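Support > Community Help > Grippers and End Effectors > Faults

Hand-held gripper loses width reading on soft items, then jumps on reopen

Posted by Forough Mousavi, 9/9/21

We record demonstrations with a two-finger hand-held gripper. Opening width is not measured with an encoder. It is computed from two square fiducial markers, one on each finger, seen by the camera on the tool. The policy is trained on that width together with the tool pose.

The current task is putting footwear away: pick up a slipper from the table, place it on the lower shelf of a small cabinet with its doors open, release, repeat with the other one. Hard items have given us no trouble. With the slippers, the width signal drops out on closing in a fair share of episodes. When it comes back, it is wrong by several millimeters for a short time and then snaps to the correct value.

The snap is the part that worries me. A policy trained on an early batch was run on the arm at our Flundport site and opened the fingers hard in the middle of a lift, with the slipper already above the shelf. The arm stopped on its force limit and there was no damage, but the gripper had been commanded to a width that made no sense at that point. Replaying the training episodes, I found the same step in the recorded width.
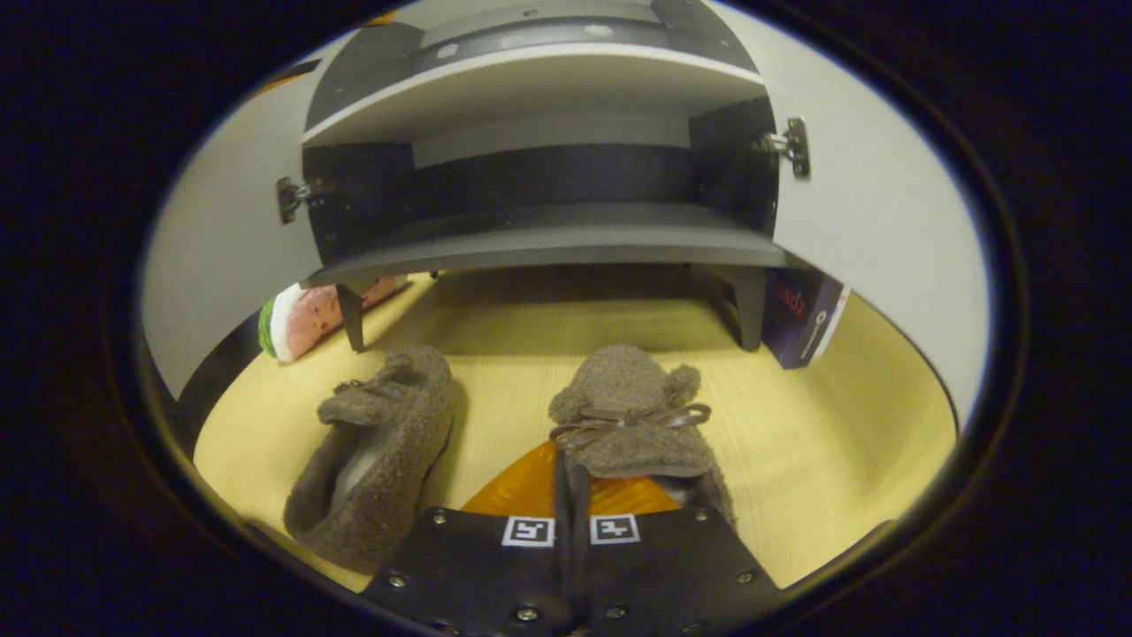

Approach to the right slipper, doors open, both finger markers in view.

Approaches such as this one are fine. The loss comes later, when the fingers are down in the fabric. The log for one bad episode has this:

frame 1314: left marker not found, holding last value
frame 1318: left marker found, width step exceeds limit

What I have tried so far: cleaned the markers, lowered the detection threshold, recalibrated the lens. The lower threshold made it worse, with a few false detections. The batch has 209 episodes and I would prefer not to record them again. Is this a marker problem, or is the filter doing it?

Dalsgaard_user

Had the same thing. Print the markers bigger.

Ásdís Oddsson

Both, but they are separate faults and should be fixed separately.

The dropout is occlusion. A marker detector of this type needs the whole outer border of the square. A fold of fabric, a loop of ribbon or a bit of fuzz across one corner is enough to lose it, even if most of the pattern is still visible. Your right slipper has a bow with loose ends across the top, exactly where the fingers come down. A larger marker does not help with this if it extends closer to the fingertip, where it will be covered sooner. Keep the size and move the marker back along the finger if the bracket allows it. Then calibrate the width again, fully open and fully closed.

The step is the filter. "Holding last value" means that the width is frozen while the fingers are still moving. On reacquisition the first detection is often poor, with one border partly hidden, and the filter passes it through. That gives you the wrong value followed by the snap. Lowering the threshold lets more of these through, so put it back where it was.

For the existing batch:

1. Mark every frame in which either marker is missing.
2. Discard the first two detections after each gap.
3. For gaps of 4 frames or fewer, interpolate between the good values on each side, using the raw images to check that the fingers did not reverse direction.
4. For longer gaps, cut the episode. Do not interpolate through a grasp or a release.

If one marker stays visible throughout and your fingers are mechanically coupled, you can compute the width from that one alone. We do this on the Cendau rig and it recovers most of the episodes that would otherwise be cut. It is only valid if the coupling has no play. Check this by pushing on one finger by hand while the other is held.

On the arm side, do not rely on the force limit to catch this. Put a rate limit on the width command between the policy and the gripper driver, and make a violation a controlled stop with the fingers held in place. Clipping the command silently will hide the fault until the next bad model. Until the data is cleaned and the model retrained, I would keep that policy off the arm.

Forough Mousavi

Thank you. The coupling on ours has visible play, so the single-marker method is out. I restored the threshold and ran steps 1 to 4. The batch had 3589 frames with at least one marker missing, nearly all of them during grasp or release, and more of them on the left finger than the right. The left bracket sits slightly further forward, which I had not noticed.

Both brackets are being moved back this week. The rate limit is in the driver with a controlled stop. I have not retrained yet and will post the result in this thread.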